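2020年12月12日 作業ノート(収納タスク、両腕)

土曜なのに結局来てしまった。静かで捗る! 昨日Delia Mocanuさんと話した「把持と置きのルール」を、今日のうちに文章にしておきたい。口頭で回しているうちは絶対にぶれる。8月の分を見返すと、同じタスク名なのに人によって置き方がばらばらで、後から揃えるのに本当に苦労した。

まず片付け先の指定。「上の段」「奥」みたいな言い方は禁止にする。棚側に黄色いラベルを貼り、指示文もログもラベルの文字で書く。Colin Buntingさんの案で、やってみたら指示文が短くなって読み返しが楽。ラベルは把持の邪魔にならない面に貼ること。剥がれかけたらその場で貼り替え、エピソードの途中では触らない。

腕の使い方。片手で済む物は片手で済ませる。使わない方の腕は指を開いたまま棚の手前で待機、物の上をまたがない。ここを決めただけで見ていて気持ちのいい動きになる。待機側を閉じるか開くかでDeliaさんとだいぶ議論したけれど、次の把持にすぐ入れるので開く方で統一。

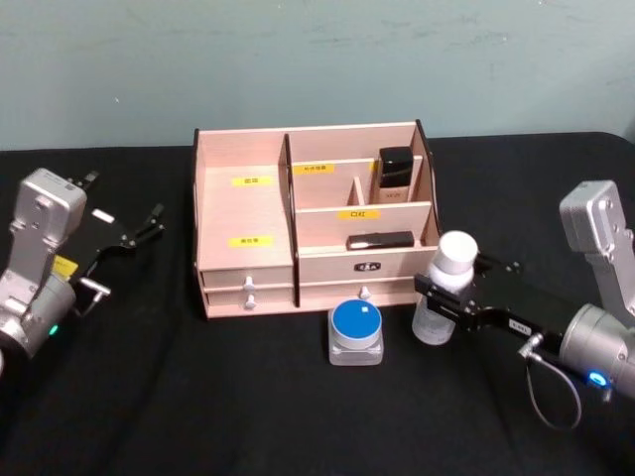

右腕で白いキャップのボトルを把持、左腕は開いて待機。青い蓋の容器はまだ机の上。

ボトル類は胴を持つ。キャップだけをつまむのは不可(キャップが緩いと本体が落ちる)。半透明の容器は黒い布の上だと輪郭の出方が照明でかなり変わるので、開始前に必ず両手首の映像を確認する。布のしわも伸ばす。地味だけど効く!

速度は手先で最大200 mm/s、棚の縁から先は半分に落とす。Risanoの手順書では全区間同じ速度になっているが、仕切りのある棚でそれは怖い。Kernmont側にも月曜に共有して、意見をもらうこと。

やり直しの扱い。把持に失敗したら同じエピソード内での再試行は2回まで。それでもだめなら「失敗」で閉じて、消さずに残す。失敗の記録は宝の山なので、きれいなものだけ残したくなる気持ちをぐっと抑える。ログの備考には「滑った」「当たった」「届かない」「その他」の4つから選んで書く。自由記述は検索で泣くのでやめた。

人の手を作業域に入れるときは、両腕とも停止してから。「ちょっと直すだけ」が一番危ない。物の並べ直しも停止を声に出して確認してからにする。ひとりのときも声に出す。今日ずっとひとりで「停止よし」と言っていたが、慣れるとむしろ言わないと落ち着かない。

目標は全部で1000エピソード。ルールが固まる前に数だけ増やすのはやめておく。

未決:
・引き出しを使うかどうか。つまみが小さくて丸いので、指先の当て方を別に決める必要あり。個人的にはすごくやりたい。
・横置きと縦置きの区別をラベルに入れるか、指示文に入れるか。Colinさんに聞く。
・Tiksideの指先パッドの交換時期。

続きは月曜。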